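Jidiseo Boards
Version 2, updated 2024-10-14

What's in it

1,262 records covering 18 maple boards, all glued up from strips. Each record describes one strip: its position, its color grade, the direction of the grain, and any knots, streaks or scuffs. There are no other woods. We were offered a very handsome walnut board and said no, with regret.

Files

boards.csv has one row per board.
strips.csv has one row per strip visit, so a strip that was graded twice appears twice, sometimes with two opinions.
notes.txt holds everything that wouldn't fit in a column. It is longer than both of the others.

Color grades

Grades run from 1 (cream) to 5 (tan). Grade 3 is called "blonde" in the older rows, a word that caused more arguments than the rest of the card put together. The Zirkard script turns it back into a number. Run it before you plot anything.

Known problems

Scuffs were graded by eye, and eyes got stricter after lunch. The Cosgrove boards were sanded between the first and second visits, so their scuff columns describe two different surfaces under the same board number. Use one visit or the other.

200 rows have an empty knot field. Empty means unchecked. A zero means someone looked and found no knots. Version 1 treated these as the same thing, and Pramonetti has a chart on its wall that we would like taken down.

Strips are numbered from the near edge to the far edge. Turn a board around and every number is wrong.

License

Free for any use, including furniture.
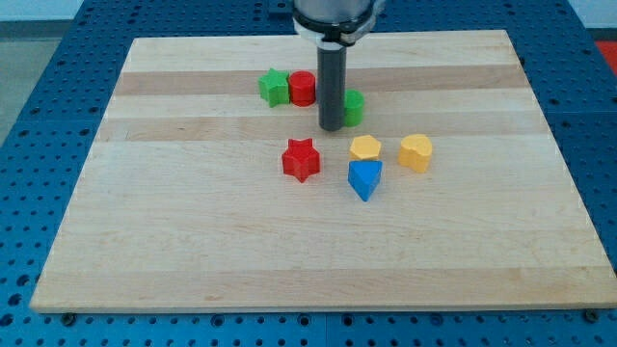 Strip order matters most on boards with mixed color, where the dark strips work as landmarks. With the board flat on the blue table and the grain running left to right, find the two tan bands first: one is near the back, the other a little closer, just behind the middle. Everything else is light wood with faint streaks, and counting through it without a landmark is how we ended up with a version 2.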